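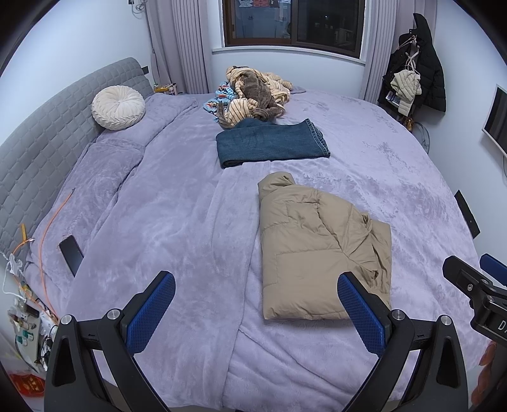

By Joelle Rizk
3 June 2026

The weekly clothing swap in Droststead began with one rack in the back of a hardware store. It now fills the old feed hall on Shboul Street, and on a good day 878 pieces change hands. Most of them start out folded on a bed somewhere in town, a tan puffer jacket beside a pair of dark blue jeans, while the owner decides what stays. Winter coats are the hardest to part with. People bring them in April and ask for them back in October.

The rules are short. Bring up to nine pieces, clean, with zippers that work. Each one earns a paper ticket, and a ticket buys any item in the hall. Children's shoes are free. Whatever is left after two weeks goes by van to the Drendwood depot, where it is sorted for rags or resale.

Rent is the main worry. The hall costs $2000 a month, and the door charge of a dollar does not cover it. A repair table by the entrance makes up part of the gap — hems, buttons and patches, paid for in cash. The sewing machine there is 42 years old and jams on heavy denim.

Irkedcombe, the next town over, tried its own swap last year and closed it after the summer. Its regulars now drive to Droststead and park along the river, and the neighbors have complained.

Comments

marnie_k: Do they take snow pants? The website doesn't say.

Theo B.: Parking really is bad. Go before ten.

oldmill: Got my work coat hemmed there. Good job, fair price.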